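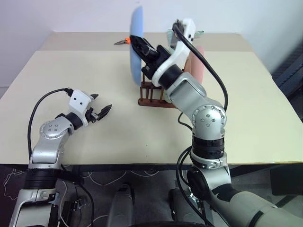

Wellden Forums > Arms and Grippers > Faults and Safety
Thread: Right arm carried on pushing after the stop was hit, plate broken, bit rattled

platewarmer
Posted 4:12 pm

Hi all, long post, sorry. I look after a two-arm bench setup at our Hustwood site and for the last few weeks it's been doing crockery. Pick a plate out of the rack, put it back in the rack, all day long. Really dull and mostly it's been lovely.

This afternoon the right arm had hold of a plate and was seating it back in a slot, and I could see it had gone in at a slight angle. It was leaning on the post and starting to push. So I hit the stop. The left arm froze instantly, like it always does. The right arm kept going. It wasn't quick, it was the same calm little push it does when it's seating a plate, but it kept going for what felt like ages, and then the plate snapped and a chunk landed on the carpet by my foot. (White plate, out of the spares box, no great loss.)

The log says 944 milliseconds between the stop going in and the right arm reporting that it had stopped moving. The left arm is there in the log as well and it's so quick it's barely worth writing down.

Both arms are on Huter controllers, the grippers are Taheri ones, and the whole lot runs off the one stop button. No alarms before it and nothing odd in the morning checks. I've powered it off at the wall and I'm after ideas before I ring anyone. Has anybody seen one arm lag like this?

gasketeer
Posted 4:31 pm

Glad you're in one piece! First question, is the button wired to both controllers, or is it wired to the left one which then tells the right one over the network? I've seen the second arrangement more often than I'd like. It works perfectly until the network gets busy, and then it works when it feels like it.

mollusc_77
Posted 4:40 pm

Before everyone blames the wiring, look at the cable on the right gripper. On yours it goes off the top of the gripper in a great wide arc and then down behind the elbow. If that catches at the elbow when the arm reaches to the back of the table, you get a fight between the cable and the joint and the arm will look like it's pushing when it's really being tugged. I had one do that for a month.

gasketeer
Posted 4:46 pm

A snagged cable doesn't make an arm ignore a stop though, does it? I'll give you that it might explain the plate going in crooked. The arm carrying on afterwards is a separate problem and it's the one I'd lose sleep over.

mollusc_77
Posted 4:52 pm

Depends what you mean by carrying on. If the brakes came on and a stretched cable then pulled the wrist over, you'd see movement after the stop. Encoders would see it too. I'm only saying check.

platewarmer
Posted 5:20 pm

Thanks both. Right, I've had the covers off the cabinet.

gasketeer, you are annoyingly close. The button has two pairs of contacts, one pair for each controller, so on paper both arms get a proper hardwired stop. On the left controller the pair goes to the safety input, lovely. On the right controller it goes to an ordinary input, one terminal block along. So the right arm was only ever being asked nicely by the software! The program looks at that input in between bits of motion, and if it's in the middle of a push it finishes the push first.

mollusc, I did check the cable as well. With the arm switched off and moved by hand (two of us, one holding it up) it doesn't catch anywhere that I could find. It's got plenty of slack.

What's bothering me now is how long it's been like that. I swear I've hit that button loads of times and both arms stopped.

oldhandtools
Posted 5:38 pm

They would have. If the right arm was waiting, or between moves, it would look at the input straight away and stop, and you'd never know the difference. You only find out when you press it in the middle of a slow contact move, and nobody tests it there. When you do your stop test, where are the arms?

platewarmer
Posted 5:41 pm

Parked. Both parked. I feel a bit sick writing that down.

oldhandtools
Posted 5:49 pm

Don't beat yourself up, most people's checklists say "press button, confirm arms disabled" and that's what you did. But the input being on the wrong terminal should have been caught when it was put in. Was the right controller swapped at some point? That's nearly always when it happens. Somebody lifts the wires off the old one, the new one has the blocks in a different order, and the plug goes in happily either way.

platewarmer
Posted 6:03 pm

Yes. July. The old one had a fan go and we had a replacement in from stores. I've looked at the job sheet and it says "refitted as found", and I'm sure whoever did it meant it.

I've counted back through the logs too. There have been 273 stops recorded since the swap, from the button and from everything else that can trip it, and I sorted them by how long the right arm took to settle. Most are tiny. A handful are up past 410 milliseconds, and every one of those is during a seating move. It was sitting there in the log the whole time and I never once looked at that column.

fen_drainage
Posted 6:15 pm

Slightly different view, and I'll get shouted at. 944 milliseconds at seating speed isn't very far. You said yourself it was a calm little push. These are small arms with a force limit on them. You broke a plate. I think pulling the whole thing off the bench and going round feeling sick is a bit much. Move the wires, test it, get on.

oldhandtools
Posted 6:22 pm

Nope, sorry. The next program on that bench might have a quick move in it, and the stop would have waited for that as well. And it does the waiting at the worst time, when the arm is pressing on something. If that had been a hand between the plate and the rack post instead of a bit of air, the force limit is a comfort but it isn't what you press the button for.

fen_drainage
Posted 6:30 pm

I didn't say leave it. I said move the wires.

gasketeer
Posted 6:34 pm

Moving the wires fixes this one. It doesn't tell you what else was "refitted as found". I'd go through every safety terminal on that controller with the drawing in one hand. And please take the ordinary input out of the program completely once you've moved it over, because if you leave it in then the software stop will cover for the real one the next time a wire falls out, and you're back to not knowing.

platewarmer
Posted 6:37 pm

Oh that's a good point, I'd have left it in. I'd have thought of it as belt and braces.

mollusc_77
Posted 6:50 pm

Still think that cable wants a clip on it by the way. Even if it's innocent. And while I'm being a nag, you've got white cables lying across the carpet in front of the table and there are pliers on the tabletop at the back. The time you want to get to the stop button in a hurry is the time you'll put your foot through a loop of something.

platewarmer
Posted 6:58 pm

Fair cop on the cables, they're going in a cover strip. The pliers I will put in the drawer this minute.

sprocket_and_son
Posted 8:05 pm

Coming at this from the gripper side, we run the Taheri ones too. What does your gripper do on a stop? Ours hold their last grip by default. I'd check you've got the same setting on both, especially if one of the controllers has been changed, as ours came back from a swap with it reset. We had one arm let go and one hang on. With plates that's a mess, with anything heavier it's a lot worse.

I'm fairly relaxed about which one you pick, people argue about it till the cows come home. Hold means you can't pull a trapped finger out. Release means you drop whatever it is. I just want both arms doing the same thing so I know what's coming.

oldhandtools
Posted 8:19 pm

I'm in the release camp for crockery and you won't shift me. A plate costs next to nothing.

sprocket_and_son
Posted 8:24 pm

See? Cows.

platewarmer
Posted 10:40 am

Morning all. Update from the bench.

Wires moved to the safety input, ordinary input gone from the program, and I've been down the rest of the terminals with the drawing. Found one more thing, which was the guard reset on a spare terminal doing nothing whatsoever. Harmless as we don't use it, but it's where it should be now.

Then I did the stop test properly, with the right arm in the middle of a seating move, a bit of foam in the slot where the plate would go, and me well back. It stopped dead. I did it again with it reaching to the back of the table and again on the way home, and it's as quick as the left one now. I've done it enough times that my colleague asked me to stop because of the clunking.

sprocket, you were right to ask. Left gripper was set to hold, right gripper was set to release. I've put them both on hold for now and I'll have the argument with the others here over tea.

The morning check has been rewritten so the stop gets pressed while each arm is moving, and there's a line to write down the settling time off the log. I've also asked Huter whether the plug can be keyed so it won't go in the wrong block. No answer yet.

gasketeer
Posted 10:52 am

Good job. What limit have you put on the settling time?

platewarmer
Posted 10:58 am

Haven't decided. I want a week or so of numbers from the new wiring first and then I'll set it a little above the worst of them. Until then if it looks different from the day before, we stop and ask.

fen_drainage
Posted 11:20 am

I'll concede the gripper thing would have got you eventually. Glad it's sorted. Still think you'd have been fine.

mollusc_77
Posted 11:31 am

And the cable clip?

platewarmer
Posted 11:34 am

On order! Came to roughly 800 for a box of them, as in 800 clips, the smallest box stores would sell me. If anyone near Hustwood needs cable clips, message me.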